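Home Chapters Resources Teachers' Area Contact

Chapter 3
Harvest, Supper and the Parish Year

I grew up thinking a church did its work on Sunday mornings and then went to sleep for six days. Then I moved to Trukcombe, and in my first December there I was handed a tea towel before I'd even found a pew! So I'm going to start this chapter in the kitchen, and we'll get to the services later on.

Trukcombe has 990 people on the electoral roll, one church and a hall with a boiler everybody complains about. The parish year there runs on food. There's the harvest supper, the Advent lunch, pancakes before Lent, and a Lammas loaf that somebody always bakes too big. When I started asking why, I got a different answer at every table (and usually a second helping).

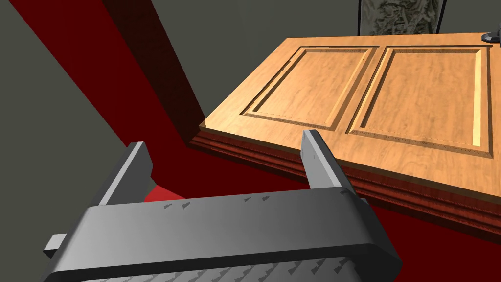

One regular told me that she'd come to the suppers for years before she ever came to a service, and that she still thought of the hall as the real front door. I wrote that down on a napkin and I've kept it. It raises the question we'll be chewing over for the whole chapter: where does worship stop and hospitality begin, and would the people doing the washing-up draw the line where the clergy do?

We'll look at two parishes, Trukcombe and its neighbour Lozano, which joined up under one vicar and then had to agree on a single harvest date. You'd think that would be easy. It took them 3 meetings, and I sat through all of them. Keep an eye on how people argue about the date, as they're often arguing about something older, like whose field was blessed first.

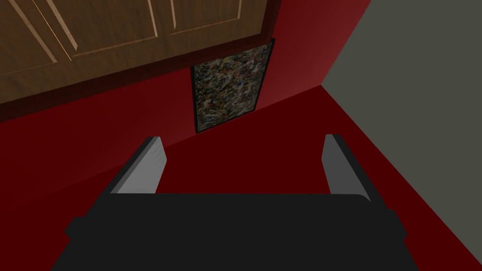
Fig. 3.1 Two gripper fingers with a red surface between them

Before you read on, jot down the last meal you shared with people you didn't know well. Who said grace, if anyone did? Who sat where? Hang on to your notes, you'll need them for the first activity.

Filed under: Faith & Community, Student Texts, Sample Chapters

Comments

plumjam541: Our harvest supper moved to a Sunday lunch and half the village stopped coming. Would love a section on that.

Fenwalker: Used this with my evening group, and the seating question kept them going until we had to lock up.

hallkeys: More on Lammas please!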